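# Traces grises sur un plan de travail mat, vous faites comment ?

Bonjour ! Mon plan gris foncé est tout marbré, plus clair par endroits, avec des traînées comme de la fumée.
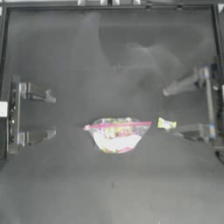 J'ai déjà passé 2 fois l'éponge, puis du savon noir (le Letanlow), et ça revient en séchant. Une idée ?

**filtness50**

Savon noir = film gras ! Eau tiède et vinagre blanc moitié-moitié, microfibre, et tu essuies tout de suite. Le mien, presque 2 m de long, m'a pris une soirée.

**tata_holham**

Moi je ne frotte plus, le mat ça marque toujours. Teste dans un coin avant le vinaigre quand même !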